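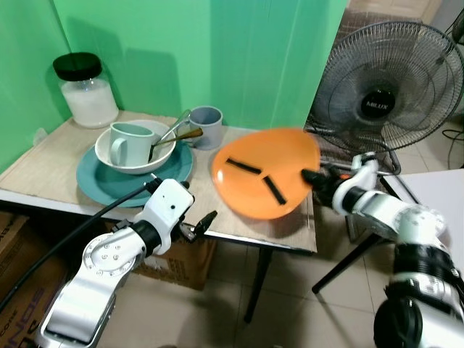

Unero Releases Open Handling Guide for Two-Armed Robots at the Table

HOLLOWAY, Aug 20, 2021 - Unero today published the first full edition of its good practice guide for robots that handle dishes and other household items. The guide is free to download, and labs and small shops are welcome to copy it, mark it up and send back changes.

The text grew out of 3,294 logged handling runs at the Kaltmont test rooms. Staff reviewed every run in which an item was dropped, bumped or set down in the wrong spot, 1,615 in all, and sorted the causes into 13 groups. Each group now has its own chapter.

"I have wanted a document like this on my desk for years," said Imani Crenshaw, who led the writing. "We argued over grip on thin rims for most of April, and I loved every minute of it!"

Among the rules in the new edition:

Check the finger pads before each session and write down any wear, however small.
Keep one arm clear of the other's path while an item is in the air.
Lift plates by the rim and hold them over the table until the grip has been confirmed.
Leave stacked items alone until the top piece has been dealt with.
Record both the head view and the wrist view, and store them together.

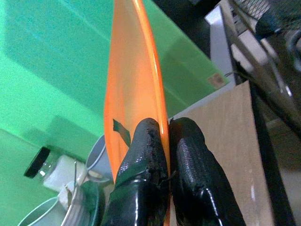 Wrist view of an orange item held between two gripper fingers. The left pad shows wear near its tip.

The chapter on pads drew the most comments from outside readers. It asks teams to agree on a replacement point in advance and to note the pad's condition in the run log, so that a change in results can be traced later.

"Our crew started using the draft checklist and didn't want to give it back," said Tavion Abernathy of Plonima, one of 43 groups that read early versions. "People who had never met were suddenly comparing notes on pad wear."

A second part, covering glass jars and cutlery, is being drafted by Xiomara Kasprzak and Jalen Sorensen. Readers who would like to review it can write to Lucinda Schumacher at the Unero office in Holloway.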